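Does adding more people beat adding more demos? (hand-held gripper data)

Board: Manipulation and imitation learning
Page 1 of 1

plaidmode wrote:
Right, I've finally got enough runs back to post something, so here goes. Those of you who were in the April thread will remember me moaning that my two-handed policy had stopped getting better however much data I threw at it. I had 2,000 demos of the hairbrush task, nearly all of them recorded by me, and the curve had gone flat as a pancake.

So I tried the thing Salamatu Amegashie has been going on about in our group for ages, which is to keep the number of demos fixed and swap in different people. Same task, same hand-held grippers, same network, same training time. One set is 2,000 demos by me. The other is 2,000 demos split across 21 people, most of whom had never held one of the grippers before and got a short go at it first (no coaching on how to do the task itself, only which end is which).

The mixed set wins. I ran 200 trials of each policy on the real arms and the mixed one came out well ahead, mostly on the handover part. My own policy is lovely when the brush starts where I'd put it and hopeless if you nudge it round a bit. The mixed one is uglier to watch, lots of dithering, but it gets there.

Happy to answer questions. I'll put the numbers up once Salamatu has checked my scoring.

tetteh_a wrote:
Nice one. Not convinced though! If 21 people recorded, then you've also got 21 ways of putting the brush down at the start. How do you know it's the people and not the starting positions? You might have got the same result on your own with a bit more discipline about where things go.

plaidmode wrote:
Fair point and it's the first thing Salamatu said too. For both sets the start position came off a printed list, so in theory it's matched. In practice people are sloppy, me included, and angle wasn't on the list at all, just position. So I can't rule it out.

zuweira wrote:
I did something close to this at Owusu last year and got the opposite. More people made it worse. Our lot all had their own idea of which hand should go first, and the policy ended up averaging the two and waving both grippers at the object like it was conducting an orchestra. We went back to two trained operators and it was fine within a week.

How many of your 21 were left-handed?

plaidmode wrote:
3. And I did tell everyone right gripper picks up, left gripper takes it, so the order was fixed whoever was doing it. Sounds like that's where yours went wrong? If you leave the order open I can well believe it turns to mush.

zuweira wrote:
"Went wrong" is a bit strong, ha. We left it open on purpose. But then what you're showing is that variety helps once you've removed the variety that hurts, and I'd like to see that said in the write-up. Someone is going to read "more people is better" and go and recruit half their building.

plaidmode wrote:
OK yes, that's a better way of putting it than mine. I'll nick it.

Umut_O wrote:
Which policy is this? And is it the Erau code or your own? I ask because the default settings in Erau drop any demo where the grippers pause for too long, and if your newcomers pause a lot (they will) then you're quietly training on fewer demos for the mixed set. Which would make your result stronger, mind you.

plaidmode wrote:
It's Erau, a diffusion policy, nothing clever. I did not know about the pause thing. Off to look.

plaidmode wrote:
Looked. You're right, the mixed set was losing a fair few more than mine. Turned the filter off and I'm retraining both now, so please treat everything in my first post as provisional until that's done. Cheers Umut, that would have been an embarrassing one to find later.

Adwoa wrote:
Can I ask a really basic one, what does the table look like when you record? I'm setting up for our own bimanual collection and I can't work out from your posts whether you've got one object out or a whole clutter. We're using Stanatska tracking and it hates clutter.

plaidmode wrote:
Not basic at all! The brush and a basket, on a white top. Both hands on the grippers, right one has the brush by the handle, left one open and waiting for it. This is me, from the recordings: 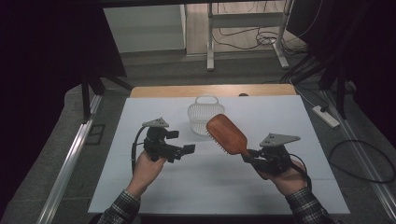
Last edited by plaidmode on Sunday at 21:14; edited 3 times in total

The bit to look at is the gap between the left jaws and the brush head. I come in from the side with the jaws only slightly open, every single time, I didn't even realise I did it until I watched a load back to back. Some of the newcomers come from over the top, some come in low, a couple go for the handle instead of the head. That's the difference I think the policy is picking up on.

Adwoa wrote:
Ah brilliant, that's much simpler than I'd pictured. Does the basket get in the way with it sitting behind like that? The see-through mesh would worry me more than the brush.

plaidmode wrote:
It did worry me! The brush head crosses in front of it quite a lot from the head view. I haven't tested swapping it for a solid one, so I've no idea whether it costs us anything. Could be a cheap one to try if you've got a solid basket lying about.

tetteh_a wrote:
Still on my starting positions hobby horse, sorry. From what you say about approach angles, couldn't you check this without recording anything new? Take your 2,000, sort them by how the left gripper comes in, and see if there's a small group that's unlike the rest. Train on a balanced set. If that closes most of the gap then it's the angles that matter and the people are just a handy way of getting them.

Umut_O wrote:
Agree with Tetteh. The Skerlow scripts will do the sorting for you, you only need the gripper poses. It's slow but you can leave it overnight.

plaidmode wrote:
I suspect I haven't got enough odd ones in mine to balance anything – I really am that boring – but I'll have a go. Failing that I could record a fresh batch by myself and force the approach from a list, over the top, low, side and so on. Then it's one person with lots of angles against lots of people, and we'd find out who's right.

zuweira wrote:
Do that second one. And please leave the pauses in for both!

plaidmode wrote:
Will do. Retraining finishes tomorrow night if the machine behaves, I'll post the new handover scores in this thread and start on the forced angles after that.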